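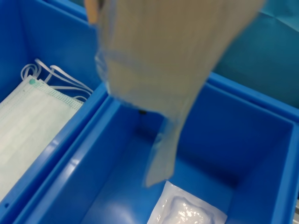 ## Plastic bags and film: questions we receive often

Kullwood residents write to us every month with the same doubts, so we collected the answers on one page. If your question is missing, please write to the recycling desk at Brillside, the sorting station on Triment Road.

### Can I put plastic bags in my blue bin at home?

No. The home bin is for bottles, cans, jars and clean cardboard. Bags and film have their own drop-off at the station, at the left side of the gate.

### Which kinds of film do you accept?

We accept shopping bags, bread bags, the wrap from toilet paper, and the thin bags for fruit and vegetables. The color is not important. Cloudy bags and clear bags go together.

We cannot take:

- chip bags and candy wrappers with a silver inside
- bags marked "compostable"
- film from paint or garden chemicals
- pool covers and tarps

### Must I wash the bags?

Shake out the crumbs, and this is enough for most bags. If there was meat or sauce inside, please rinse it and let it dry on a line. A wet bag makes mold on the others — in summer it happens in one night.

### Should I tie the bags together?

Please do not make knots. You may put many small bags inside one big bag to carry them, but empty the big bag at the drop-off and put it in also.

### What about the zipper bags for the freezer?

Yes, but cut off the zipper part first. It is a different plastic and our buyer refuses it.

### I live in an apartment building. Is there a pickup?

For buildings, we lend a film bin which stays in the trash room, and we empty it every 2 weeks. The manager of the building must ask for it with Form 101. One tenant alone cannot request it, I am sorry. The form is at the office or we can mail it.

### When is the drop-off open?

The gate opens at 8 a.m. and closes at 5 p.m. From November until the end of February we close at 4 p.m. Please do not leave bags outside the gate after closing, the wind takes them into the creek.

### Where does the film go after?

It is pressed into bales and the company Spahić collects them by truck. They wash it and make pellets for boards and garden edging. We do not receive free boards from this — many people ask.

### Is there a charge?

For households it is free. Shops pay by weight, and the price list hangs in the office.

### Who do I call if our building bin is full?

Call the office and choose extension 2226. Leave the street address and the name of the building, and speak slowly, please. The machine cuts long messages.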